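Search this site Enter keywords Go

Two Arms, One Table: Notes for the Student Project Talk
Speaker: Tsegereda Kumsa
Brurndale robotics class, end-of-term session, May 11, 2023

Opening. Give the title, then the course setup. Teams of two students, one shared simulator, one physical bench. Keep this under a minute. The audience has the handout with the schedule.

Task statement. A two-armed robot stands at one end of a long table. Small objects are placed toward the other end. The robot must take hold of a named object and set it down inside a marked zone. Either arm may be used. Contact with any other object ends the trial and scores zero.

Say clearly that the class works in simulation until July. Bench time is limited to one afternoon a week, and the simulator runs overnight on the lab machines.

Team names, for reference: Akura, Coşkun, Gelteck. Akura wrote the arm controller. Coşkun did the room generator. Gelteck handled scoring and logs.

Room generator. Each trial loads a new room. Wall color, wall pattern, floor, window position and table finish are drawn from a list. The viewpoint is also tilted by a random amount. Coşkun's first version changed only the lighting, and the policy learned the background. After the change, training took longer and the results on unseen rooms improved.
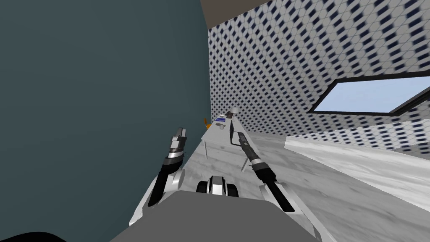
Training set. 600 demonstrations, all recorded by students by teleoperation. Of these, 51 were thrown out for dropped frames or wrong labels. Mention that the labeling errors were found by Gelteck's log checker and fixed in the script, so the next class will not see them.

Controller. Position control on both arms, with a speed limit near the table. The grippers have two fingers and a single open/close command. There is no force feedback in the simulator – expect a question on this. Answer: the team estimates contact from the gap between commanded and measured finger position. It works on rigid objects. It does not work well on thin ones.

Results. On unseen rooms, 70 percent of trials succeeded. Pause here and let people read the table on the slide. Main failure types:

Approach angle too steep, gripper touches a neighboring object.
Correct object, early release.
Arms block each other near the center line.

The third type accounts for most of the lost time. Akura's fix assigns each arm a side of the table and lets it cross only when the other arm is parked. The code is 7 lines and is printed on the back of the handout.

Cups. Students grasp them by the rim, and the policy copied this. Side grasps are safer when something tall stands close by. Suggest this as a topic for the next group.

Bench transfer. Two sessions so far. The camera mount had to be moved once, and calibration was repeated after that. Do not quote a success rate for the bench – there are too few trials.

Questions. Repeat each one into the microphone before answering. If asked for the code, the repository opens to other classes in July, after the logs are cleaned.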